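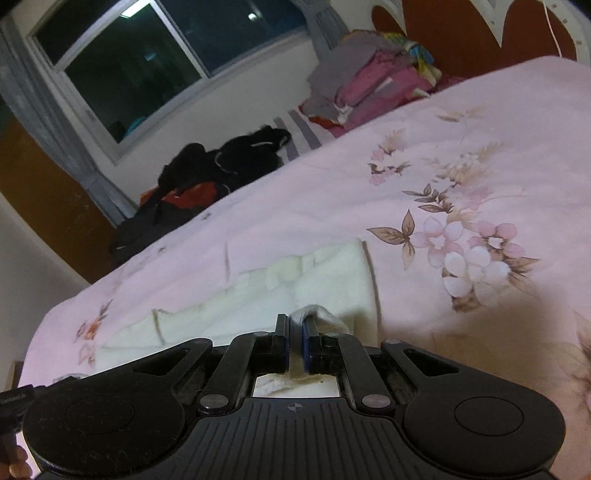

Figure 3. Pinch grasp on a small towel-like cloth, bedroom setting.

3.2 Finger lining and cloth grasping

The first version of the fingers was printed in the shared workshop at Bhatt and had no lining. With this version the thin fabrics often slipped out during lifting, especially when only one layer was between the jaws. We therefore glued a strip on the inner face of each finger and repeated the tests. The thin blue strips are visible in Figure 3, where the closed jaws hold a twisted fold of a white cloth on a bed. We prefer such a fold to a flat edge, as it gives the fingers more material to press. The linkage arms and the pivots were not changed between the two versions, so the difference in the results should come mainly from the lining.

The tests were made at home by the second author (Kamlesh Khurana) on a bed, a sofa and a kitchen table. In total 400 grasps were recorded with each version. Without lining, 73 grasps failed; with lining, 42 failed. Most of the remaining failures happened on the bed, where the soft surface goes down under the fingers and the comforter is sometimes caught together with the cloth. We did not correct for this effect.

One practical problem should be mentioned. The glue became weak after more than 2 weeks of daily use, and the strips had to be replaced. A version with a shallow pocket for the strip, called Umel in our files, is described in Section 3.4.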